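Home | News | People | Contact

I caught Kartini Pillai at Detix on a busy day, and she talked while she worked (my kind of interview!). "We want over 80 good examples," she told me.

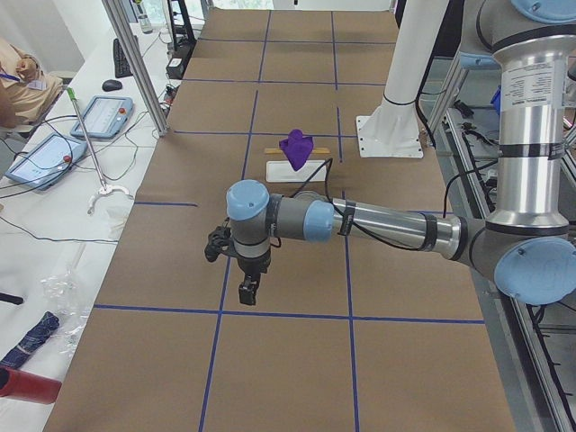
"A bad one teaches it bad habits – so we toss those."
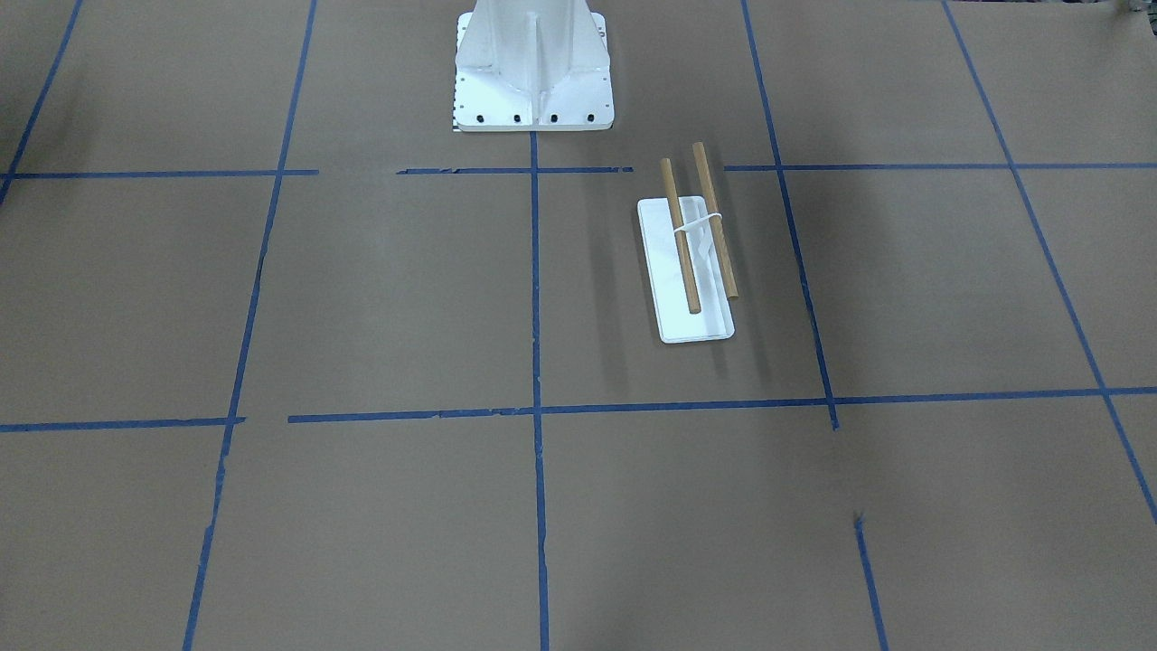 I asked what makes an example good. "Variety," she said. Even the two dowels on the white tray, held with a rubber band, get a fresh angle.

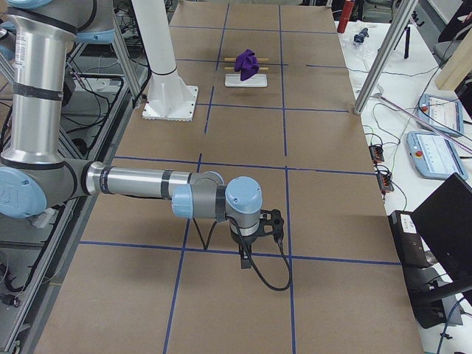 Haziq Oei handles the folding tasks. He loves cloth, he says, and the purple one over the sticks is his favorite – "never the same shape twice!"

3 comments | 48 shares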